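Tuluvmont Estate Planning Office

1/5 A durable power of attorney lets you name an agent to handle money matters on your behalf. It remains in effect if you later become unable to make your own decisions.

2/5 Choose the agent with care. The agent may pay bills, deal with your bank and sign tax forms, but only within the powers you list. Our office answered 289 questions on this point last year.

3/5 We advise naming a backup agent. If your first choice moves away, falls ill or declines to serve, the backup can step in without a court hearing.

4/5 Sign before a notary and 2 adult witnesses. Keep the original in a safe place your agent can reach, and give your bank a copy. Please do not mail originals to us. 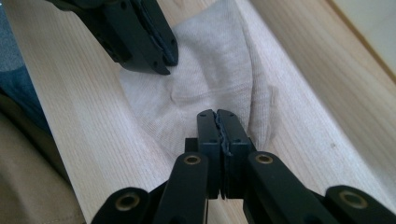
5/5 Review the document after a marriage, divorce or move to another state. Polyxeni Lambrakis will take questions at the Clanitz branch library in July, at 5 p.m. Registration is free and open to all residents.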